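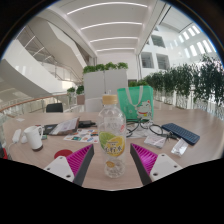
Re the bottle question for the January walk. I've read through all the replies and I'd still rather we stopped buying the shrink-wrapped trays of water and asked people to bring their own. A used drinks bottle is good enough for a day out. A clear one with a screw cap, like the one with the lemon slice printed round the middle, weighs next to nothing empty and you can see how much is left in it. Rinse it, let it dry with the cap off, and throw it out when it starts to smell.

Madalena asked about refilling, so I'll answer below her message.

On 10/29/25, Madalena Bastos wrote:
> I don't mind people bringing bottles but where do they fill
> them? The route is 16 miles and the tap at Paner was turned
> off last winter. We had seven people run out before the
> ridge. If we drop the trays we need something at the
> halfway point. Also, who is telling the newcomers? They
> don't all read the list.
>
> Madalena

The Paner tap is still off. I rang the parish office and they don't expect to turn it on before spring. There is an outside tap behind the Correia farm shop, on the left past the log store, and they are happy for us to use it as long as we keep off the yard while the lorry is in. That puts the refill a bit past halfway. Anyone slow or a heavy drinker should carry two bottles from the start.

For the stretch before that, I can leave a large water carrier in the car at the Vular lay-by. I'll be there anyway to meet those doing the short route.

On cost, the trays came to £60 last time and we brought a third of them home again. I'd sooner put that towards the minibus.

As for newcomers, I'll add a line to the joining sheet and read it out at the start. If somebody has nothing with them there will be a few spares in my boot.

Two other things. The stile below the ridge is broken on the far side, so go through the gate and shut it after you. And could whoever borrowed the spare map case let me have it back?

Judite Bastos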